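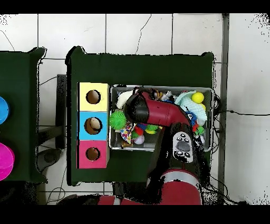

Part-Time Toy and Game Catalog Technician
Brulloden Lending Library, Collections Department
Hours: 24 per week, including one Saturday per month
Reports to: Celeste Riquelme, Collections Manager

Brulloden Lending Library circulates toys, puzzles, board games and early-learning materials to member households and licensed childcare providers. The collection holds 392 titles in active circulation and a backlog of uncataloged donations. The technician will process the backlog, maintain existing records and inspect returned items before they go back on the shelf.

The position is funded through the end of the next fiscal year. Renewal depends on the operating budget.

Duties

Create item records in Taler, the library's catalog and circulation software. Each record includes title, maker if known, recommended age range, piece count, dimensions of the storage container, replacement cost and a condition grade from 1 to 4.

Assign barcodes and print labels. Labels go on the container and on the largest single piece. Items intended for children under three carry a container label only.

Check returned sets against the piece list in Taler. Missing pieces are recorded on the member's account the same day. Incomplete sets are held for 14 days before they are withdrawn or repaired.

Clean returned items according to the material schedule. Hard plastics are washed and air-dried. Unsealed wood is wiped and never soaked. Fabric items are laundered in mesh bags. Electronic items are wiped with the power source removed.

Test small parts with the standard cylinder gauge and record the result. Any item that fails for its listed age range is pulled and passed to the Collections Manager with a note.

Perform minor repairs: regluing joints, replacing box corners, re-stringing beads, sanding rough edges. Paint and varnish repairs are sent out.

Pull and pack weekly orders for childcare providers. Orders are due at the loading door by 2:30 p.m. on the scheduled day.

Assist with the annual inventory in October. All part-time staff work extended hours that week, up to a total of 32.

Required qualifications

High school diploma or equivalent.

One year of experience in a library, stockroom, parts department, museum store or similar setting where items are tracked individually.

Accurate data entry. Finalists complete a 40-minute exercise using sample items and a blank record form.

Ability to lift 35 pounds and to stand for most of a shift.

Ability to pass a background check. The technician does not supervise children but works in a building open to them.

Preferred qualifications

Experience with Taler or another circulation system. Training is provided - prior knowledge shortens it but is not scored heavily.

Working knowledge of toy safety labeling and recall notices.

Basic hand-tool skills.

Reading knowledge of Spanish or Norwegian. A portion of the donated stock came from the Rønning estate, and many of its boxes and rule sheets are in Norwegian only.

Working conditions

Work is performed in the processing room and the stacks on the lower level. The processing room has no natural light. Shelving is the Ziro compact system, operated by hand crank; new staff receive instruction before using it alone. Hearing protection is supplied for use near the laundry equipment. Cleaning agents are unscented, and staff are asked not to wear fragrance on shift.

The weekly schedule is set one month in advance. Saturday shifts run from 9:00 a.m. to 3:00 p.m. and may be traded with another technician with written notice.

Pay and benefits

The starting rate is $21.40 per hour. Paid sick leave accrues from the first day of work. Part-time staff receive paid vacation at half the full-time rate, a free household membership and a yearly training allowance of $600. Health insurance is not offered for this position. A transit pass is available at reduced cost.

How to apply

Send a resume and a cover letter of no more than one page to the Collections Department, either by mail or through the form on the employment page. The letter should describe one occasion on which you found and corrected an error in a record, count or label. Applications without a letter are not reviewed.

Include the names of two references who have supervised your work. References are contacted for finalists only.

Applications are reviewed in the order received, and the position remains open until filled. Interviews last 45 minutes and are held at the library. Applicants who need an accommodation for the interview or the data entry exercise should note this on the form.

Questions about duties or scheduling may be directed to Celeste Riquelme at the circulation desk, weekdays after 1:00 p.m.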